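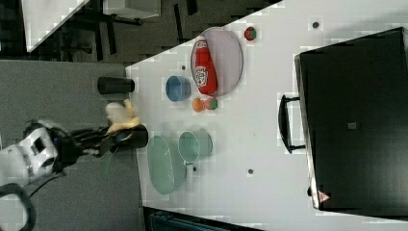

Ketchup on its own plate, fruit below, cups lying down.

Posted by Shiuli Kumarasinghe in December
Print | E-mail

I have been outfitting a kitchen with no sink, no stove and no wall cabinets. It is a white table. So far the table is winning.

The shopping budget was $17. For that you can have dishes or you can have matching dishes, and I went to the thrift store on Minard, where the second kind isn't sold.

Everything in the plastics bin there is 50 cents. This sounds like a bargain until you're holding your ninth translucent green thing and wondering what you were like before.

The green won, by the way. I didn't set out to own a green phase. I picked up one piece, then another piece that nearly went with it, and the "nearly" has been bothering me ever since.

The blue bowl goes with nothing and is the only dish anybody has complimented.

Uriel Chávez asked what the color scheme was. I told him "after-school program, 1994." He said he could see that, in a tone I've decided was kind.

A word on the fruit. It's toy fruit. I used to keep real fruit out, and then I went away for a long weekend in August, and now it's toy fruit.

The banana is plush. I don't know who the market is for a plush banana but I was in the store with exact change, so apparently me.

The little red and green ones I've been calling apples. Uriel says peaches. A child of six was consulted and said "tomato" with total confidence, then left to do something else.

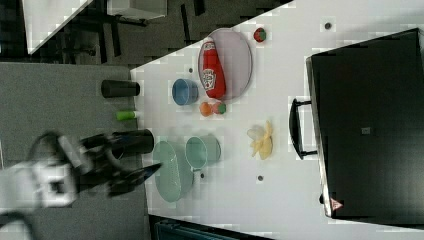 Two cups down, one orange, and a long discussion about which of the rest are apples.

People have asked why the ketchup gets a plate. The ketchup gets a plate because of what it did to my last tablecloth.

It's a big pale plate and it would do nicely for a sandwich. I have not once seen it hold a sandwich. I eat mine off a paper towel like a person with no ketchup to look after.

Also the cups. I stand them up. I come back and they're on their sides. I've stopped taking it personally and begun thinking of it as how the cups prefer to sit.

My mother would have them upside down on a dish towel, in size order, handles at the same angle. My mother has not been invited.

I did try a system. All the dishes at one end, all the food at the other. It lasted 20 minutes, which for a system of mine is a long run.

The trouble with a table is that there's no back to it. A cabinet has a back. You can push a thing into the back of a cabinet and let it be your problem in another decade.

On a table it just lies there being seen.

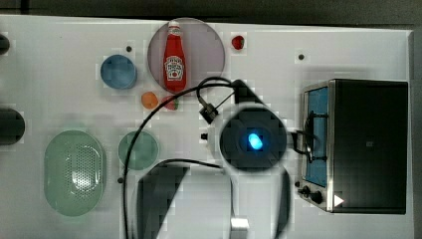
Then there's the toaster oven, which takes up the room of four dinner guests and has never once helped with the conversation.

I got it from Mrs. Georgiev downstairs, who was moving to Zovdale and had labeled everything she owned either "take" or "think." The toaster oven said "think." I did not think.

She threw in the manual, in a language neither of us reads, and a baking tray from some other oven. The tray almost fits! You can hear how almost from the hallway.

I asked in the small-kitchens group where people put theirs. The group has 1,705 members and I believe I heard from all of them.

Half said get it off the table. The other half said never move it, you'll only lose the crumb tray. One man posted a picture of his boat.

So it stays where it is, over at the side, and everything else gets to share what's left.

The colander was Uriel's contribution. I pointed out that there's no sink to drain anything into. He said a colander is a bowl that's honest about its limits and I've been annoyed ever since, as I'd wanted to say something like that first.

It's green. Naturally it's green. I hadn't even told him.

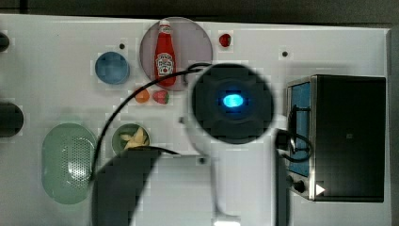
Colander at the left, ketchup upright in the place of honor.

Someone is going to ask about the strawberry. Yes, there's a strawberry. It came in the same bag as the orange and I'm not opening the peach debate again.

Next job is a storage bin, an Orkus one with a lid that clips, so the whole lot can be put away at night. I measured the bin. I measured the big plate. I then measured them both again, in case one of them had come around.

If anyone has a bin that's one plate wider, or would like a plate that's one bin smaller, I'm here most evenings.

Not taking offers on the banana.

Print | E-mail

Recent from Shiuli Kumarasinghe
The dish towel situation, continued
Things Mrs. Georgiev labeled "think"
I bought the wrong lids again
Does anyone need a baking tray (large)
August, the real fruit, and what I found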